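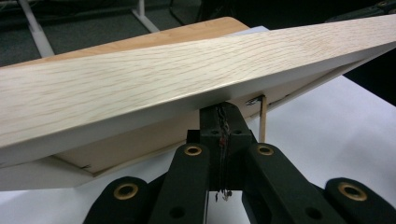
What makes a stored board bow when it was flat on delivery? Uneven moisture uptake between its two faces is the usual cause, and a board supported only at its ends will also creep under its own weight.

### 3.2 Storage conditions and measurement

The boards were kept in an unheated store until December, then moved to a room held at a steady humidity. Each was weighed on arrival and again before every reading of bow. Bow was taken as the largest gap between the board and a straight edge laid along its length, with the board standing on its long edge so that self-weight did not affect the result. The method follows Petrauskas and Lu, except that we used a Kvaran dial gauge in place of feeler strips.

Two support layouts were compared. In the first, boards lay flat on three bearers. In the second, they leaned against a wall rail with the lower end on a block. Each layout held 16 boards, and readings continued for 23 weeks. Boards were turned end for end after week 10 to even out any effect of the draught from the door. 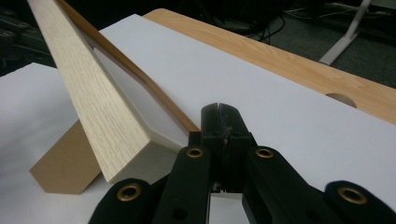

**Figure 2.** Pale wood-grain board in a slanted position, showing the narrow white edge at its lower end.

Both layouts gained weight during the unheated period. The leaning boards took up moisture faster, probably as air could reach both faces, but the gain was more even through the thickness. In the flat layout the lower face lagged behind the upper one – most clearly in the boards nearest the floor – and the bow followed this difference closely. Once the boards had been moved indoors, part of the bow was lost. The remainder did not recover and is treated here as creep.

Edge sealing had less effect than we had expected. Boards sealed with Tisorix on all four edges showed the same trend as unsealed ones, with a short delay at the start. Siiri Rätsep repeated the weighings for the sealed group on a second balance and found no fault in the first set. We conclude that most of the moisture entered through the faces, although the cut ends may matter more in shorter pieces.

One limit of the work should be noted. The angle of lean was fixed by the rail and was not varied, so the results cannot be used to choose a best angle. Section 3.3 deals with the creep part of the bow alone.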